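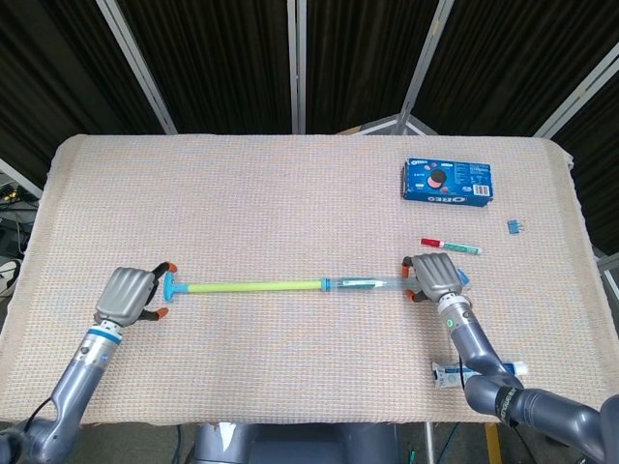 Backed an animated short two years ago, still no download. Is this normal?

Posted Sep 22, 2019 by Giuliana Tamayo

Hi all! Long time reader, first time asking anything. Back in February two years ago I put 35 dollars into the crowdfunding for Kunivia, the hand-drawn short from the little studio Zallside (the one with the lighthouse girl and her talking heron, if you remember the trailer). My tier was supposed to get the digital download, a PDF of the storyboards and my name in the credits.

The film played at a couple of festivals last fall and people I follow have been posting about it, so it's clearly finished. But I've got nothing in my inbox apart from the old updates, and the last one just says "files are going out in waves." There were 2,015 backers, so okay, I get that it takes a while. But a whole year of waves?

I did change my email address in the middle of all this, and I moved too, though I don't think that matters for a download. I wrote to the studio through the campaign page and heard nothing. Has anybody here gotten theirs? And is it too late to ask for the money back? I'd much rather have the movie, to be clear. I watched that trailer way too many times.

Nelly Sánchez

Hey Giuliana! I backed the same one and I have my download, so they do exist. I'd bet money it's your email address. The crowdfunding site and the survey are two separate things, and changing it on one doesn't change it on the other (I got burned by this with a different project, an artbook, and it took me forever to figure out). Zallside used a service called Staltex for the surveys and the codes. Search your old inbox for that name if you can still get into it, and look in spam too. Mine came with the subject line "Your reward is ready" and no mention of Kunivia anywhere, so I almost deleted it.

If you can't get into the old account, go to the Staltex login page and ask for a new link with the OLD address, then write to their support and give them your backer number. It's on your pledge page, up near the date. They moved mine over in 8 days. The studio itself is only a few people and I don't think they read the campaign messages anymore.

The code gives you the film with English or Spanish subtitles, and the storyboards are a separate button further down the page that's easy to miss. The credits go by really fast, so get ready to pause!

On the refund, I think you'd have to take that up with the studio, and I don't know anyone who tried.

lozano_fan

same thing happened to me with the Lozano series, never got the blu ray. they capped that one at 1,000 copies and I guess they ran out?? I just watch it online now. good luck

Giuliana Tamayo

Nelly, thank you!! Found it in the old inbox, in spam, sitting there since last year. The link in it has expired, so I've written to support with my backer number. I'll post again when I hear back.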